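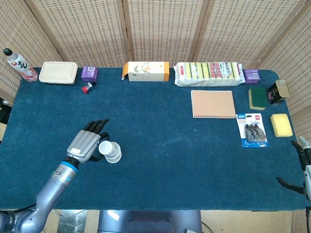 Setting-up and hospitality helpers wanted – Kivley community tables

We're looking for people who like a well-laid table! Kivley runs shared suppers, craft afternoons and small neighbourhood lunches out of the Gebremichael rooms, and our calendar has filled up faster than we can lay the cups out. We have two paid casual roles going, and room for a handful of unpaid helpers who'd like to learn the ropes and eat well while they do it.

You don't need any hospitality background. If you can stack paper cups, put a lid on a food container and keep your good humour when a coach party arrives early, we'd love to hear from you.

What the work is

Most shifts start with the felt-covered table in front of the woven folding screen. It's where everything gets sorted before it goes out to the guests: paper cups, drink bottles, lidded containers of food, boxes of odds and ends. We line the supplies up along the back edge and keep the front clear for working. People get quite attached to this table, and you'll soon have your own views on what belongs at which end.

On a usual shift you would:

Lay out supplies from the list pinned inside the storeroom door
Split the paper cups into short stacks and carry them to the drinks station
Check lids and labels on food containers, and write a new label if the old one has worn off
Brush the felt down with the soft brush (no wet cloths on it, please)
Fold and put away linen
Greet guests, show them where to sit and top up the water
Pack down, sweep the wooden floor and note anything we've run out of

The last one matters more than it sounds. Last year we went through 1,177 paper cups at the July lunches alone, and we ran short at the final sitting. A quick line in the book would have saved Desta Weldu a bike ride in the rain.

Hours and pay

The two casual positions are for two shifts a week, mid-morning to mid-afternoon, with the odd evening when there's a supper on. The rate is $27 an hour, including set-up and pack-down time. Unpaid helpers can come to as many or as few sessions as suits them. Everyone gets a meal, paid or not, and you're welcome to take leftovers home if you bring your own container.

Who you'd be working with

Etenesh Demissie looks after the kitchen and decides the menu. Getachew Tsegaye runs the floor on lunch days and will do your training, which takes one session and mostly consists of doing the job beside him. Bethel Birhane does the rosters and is very reasonable about swaps if you give her a bit of notice. On craft afternoons you'll meet Takeshi Yokoyama, who teaches paper folding and basket weaving and will try to recruit you to both!

We're a small crew and we eat together after pack-down. If you need to dash off for school pickup or a bus, that's completely fine.

What we're hoping for

Someone who likes putting things in order and doesn't mind doing it all over again the next day
A friendly way with people of all ages
Comfortable on your feet for a few hours, though we do have seated jobs at the sorting table and are glad to set a shift up around them
Able to lift a carton of drinks, or happy to ask for a hand with it
Amharic, Tigrinya or Japanese would be a real bonus with our regulars, but English on its own is fine

You'll need to be 16 or over for the unpaid places and 18 or over for the paid ones. A food safety certificate is handy. If you haven't got one and you're taken on for a casual role, we'll cover the course.

Getting here

The Gebremichael rooms are behind the Pleminura fabric shop, through the side gate. Street parking is free after the first corner, and there's a rack for bikes by the gate. The entrance is level and there's an accessible toilet on the same floor.

How to apply

Write us a short note, half a page at most, telling us a bit about yourself, which role you're interested in and which parts of the week you're free. No formal résumé needed for the unpaid places. For the paid positions, please add the name of one person we can ring – a former boss, a teacher, a neighbour you've helped out.

Drop your note in at the Urico café counter, marked for Bethel, or hand it to any of us at a lunch. Applications for the casual roles close 3/2/18. Helpers can put their names down at any time.

If you'd like to see how it all works first, come along to a set-up and stay for a cuppa. Come in by the side gate and ask for Getachew.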